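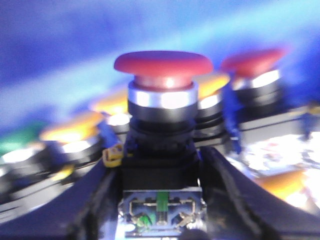
3.2 Sorting stock and the trouble with color

Red is a poor category. In the Herness inventory, 88 items were entered simply as "red", a label shared by emergency stop buttons, balls and one stapler. Umali has argued that such lists record what the clerk found striking – a generous way of saying the clerk was in a hurry. We kept the labels as written and asked six sorters to live with them.
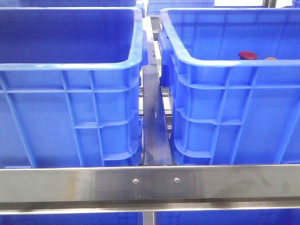
Bins fared little better. Participants treated neighboring bins of one color as a single bin with an inconvenient wall in it, and Rungrueang's written rule for telling left from right was read once and then used as a coaster. Of 1755 placements, 536 were disputed by at least one other sorter, usually with feeling.

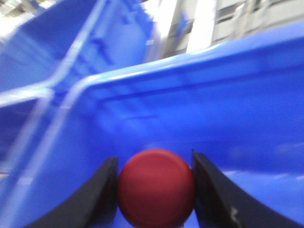 Figure 6. A red ball and two blue bins.

3.3 Disputed placements

Most disputes concerned shape. Round things were held to belong with round things, a principle that admitted the domed caps of push buttons until Zavala pointed out that they had terminals underneath. The buttons were moved to electrical, where two sorters continued to object.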